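Recording door and hallway episodes in a simulated house

Part two of the Hidora notes. Part one covered installing the simulator and swearing at graphics drivers, so I'll assume both are done.

You're going to drive a two-armed robot around a house that doesn't exist and record it well enough that a policy can learn from your better moments. One run at a task is an episode. You want 49 good ones per task before training is worth the electricity.

1. Load the house and pick your cameras

Open the Prilletti house from the scene menu. Turn on the head view and both wrist views. Beginners switch the wrist views off because they make them seasick, then wonder why their policy grasps like a man wearing oven mitts.

Wrist views spend a lot of their lives looking at nothing useful. Between the fingers you might get a framed landscape on a grey wall, with a slab of cabinet wood looming overhead. Keep those frames. The policy will see the same sort of rubbish when it's running by itself, and it may as well get used to it.
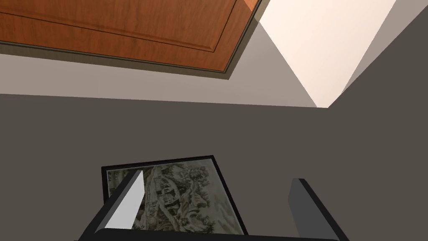

2. Set the recording rate

Use 14 frames a second for anything involving doors. The default is 8, chosen by somebody with a full hard drive. Check that joint positions and gripper commands are logged on the same clock as the cameras. Rusel, the export tool, will cheerfully write out a file where they aren't.

3. Drive the episode

Start from a different spot each time. If every episode begins on the same floorboard, you're training a robot to love that floorboard.

Go slowly near doors. With a big wooden door standing open on one side and a lattice screen on the other, there's less hallway than you'd like, and each arm has its own opinion about where to be. Bring the elbows in first, then move the base. Watch the head view for the shell and both grippers, and stop if you lose track of either arm.

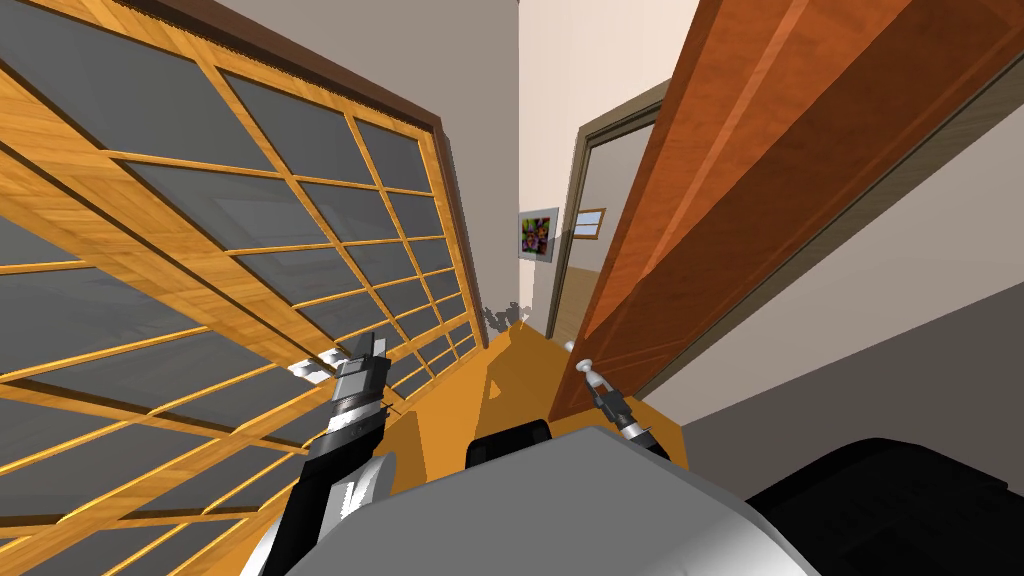
Fanni Kelemen: I'd go further and never move the base and the arms together in the first batch. Mine learned to do both at once and took the door frame with it every time. Also, do you keep the episodes where you bump something and recover?

Yes, if the recovery is tidy. Tag it "recovered" and leave it in. If you bumped, panicked and spun, bin it.

4. Review before you export

Play everything back at double speed the same day. I threw out 36 of my first batch, mostly for long pauses while I looked for my coffee. Trim the dead time at both ends, fill in the task label, then run the Rusel export with the strict flag on.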